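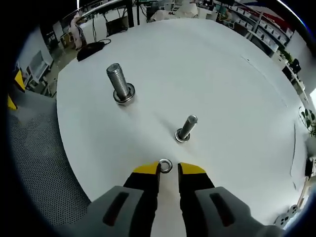
Page last changed: 2023-08-03

So we finally have a number! The Drorkport workshop gets two new gripper sets next year, and I can stop carrying that spreadsheet around with me. The order goes to Covameck, who came in under Dreßler once we added spare finger pads (we go through a lot of pads). Delivery is planned for February.

I wanted to put washers and O-rings at the top of the test list, and I got my way. Big parts make any gripper look good. Small flat stuff on a smooth tabletop is where you find out what you're paying for. 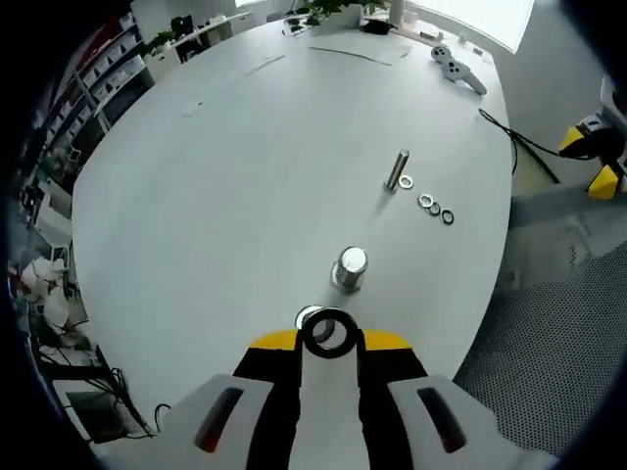 Black rubber ring in the yellow pads, with the metal cylinder behind it.

We also set aside $400 for small hardware, mostly rings and pins, plus 80 spare pads. Seltard quoted us for a service plan too, but I've pushed that to the next round. I'd like to see a few months of wear first! 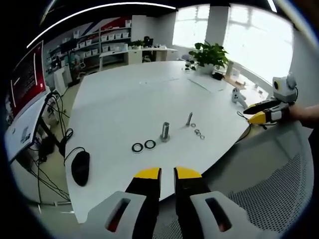

Two grippers at the white table, with O-rings and washers laid out.

Still open: a second table, and who gets the old sets. If your group wants one, tell me before the order goes out.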